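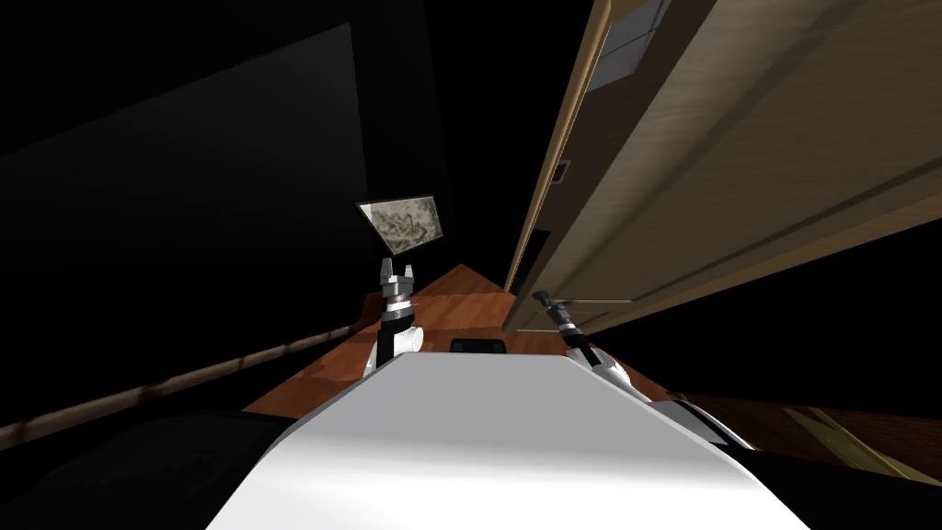
Arm budget and door tasks: planning notes

September 19, 2025
Entered by Virgil Voicu

Spent the morning in the simulator with the two-arm model and the wooden door, and the afternoon on the spreadsheet. Writing both down together because the numbers in the second half depend on what I decided in the first.

Right arm goes diagonally up to the door with the gripper fingertips pointing toward the lower edge. Left arm is parked upright with its fingers open. I left the left arm there on purpose for this pose so I could look at how much room it takes when it has nothing to do. The answer is more than I had allowed for in the floor plan. If we put the real unit in the narrow end of the bay, the parked arm will be close to the wall every time the base turns. I have moved the robot's spot on the plan to the wide end and pushed the shelving back to the old position.

Decision on doors. We will start with one full-size door on a free-standing frame, hinged, with a long bar handle like the one in the model. I had been pricing a round knob as well. Dropping it for now. The two-finger grippers we are looking at are fine on a bar and I don't want to pay for a second door set before we have a month of use out of the first. The knob can be bolted to a board later if someone wants it.

Also dropping the glass panel. The simulated door has a dark one set in it near the top and it costs nothing to render. A real one adds weight, and the joiner wants extra for cutting the opening. Plain door, recessed panels if they come standard, otherwise flat.

Where the money stands

The total I can commit this round is 3921. That has to cover the door rig, the spare fingers, the cabling and whatever we do about the floor. It does not cover the robot, which is on the lease with Gralilia and comes out of the other line. Please don't mix these up in the sheet. Last round the lease deposit ended up in consumables and I spent an evening getting it out again.

Door rig: ceiling of 2000, including delivery. Trondine sent a quote that fits if we do the assembly ourselves. Pop can do it assembled but goes over, and they would not split out the frame from the door when I asked. I am inclined to take Trondine. The frame is heavier than I wanted, so it needs two people to shift it. On the other hand it won't walk across the floor when the arm pulls on it.

Spare gripper fingers: 241 per set from Grenen. I want 3 sets. My reasoning is one set on, one on the shelf, one at the repair bench. I know that looks generous. The fingers are what hits things first, and the lead time is long enough that running out would stop us altogether.

Cabling: not quoted yet. Need the run length from the wide end of the bay to the power drop now that I've moved the robot's spot. Will measure and add.

Floor: see below.

Floor

The model has reddish-brown wood with a fair amount of shine to it, and lighter flooring by the door. The bay is painted concrete. Two options. Leave the concrete and change the simulated floor to match, which is free apart from my time. Or lay wood-look vinyl over the working area so that the camera tests in the sim and the real bay look closer to each other.

I prefer changing the model. Vinyl lifts at the seams under a rolling base, and we would be replacing it every year. The argument for vinyl is that visitors like it and it is easier to sweep. Not enough for me. Leaving a small amount unassigned in the sheet in case I lose this argument.

One thing to keep in mind either way. The sim has a dark shadow band toward the bottom of the door, with a baseboard or step under it. I can't tell from this view whether the model treats that as a real change in height. If it does, the real rig needs a lip, and Trondine's frame has no lip. Check the collision geometry before ordering. This is the one item that could change the quote.

Loose items on the floor

There's a small black object on the floor of the model, between the arms and just past the front of the base. I haven't looked it up in the asset list. It raises a fair planning question, though: do we want clutter in the first round of real door tests? I say no. Clear floor to start, then add things one at a time once the approach is repeatable. No budget line needed, we have plenty of junk.

Things I have not settled

Whether the second arm is worth having on the lease. The monthly cost drops noticeably with one arm. For the door alone one arm would do. For carrying something through the door, we need both, and that was half the reason for the project. Keeping both in the plan until the Gralilia call.

Whether the service plan covers grippers or only the arms. The wording in the draft can be read either way. Ask for it in writing.

To do

- Check height of the step or baseboard in the door model
- Measure cable run, wide end
- Ask Trondine if a lip can be added and what it does to the price
- Grenen: confirm the fingers fit the wrist adapter in the lease, before paying for anything
- Get the service plan wording from Gralilia
- Change floor material in the sim, keep the old one under a separate name

Orders go out once the first four are ticked. If anyone has a reason to go with Pop instead, put it in the sheet next to the quote so I see it.

Last updated: September, second revision (added floor section)

Related entries
Bay layout, wide end and narrow end
Gripper finger wear log
Gralilia lease, open questions
Trondine and Pop door quotes side by side
Charging dock placement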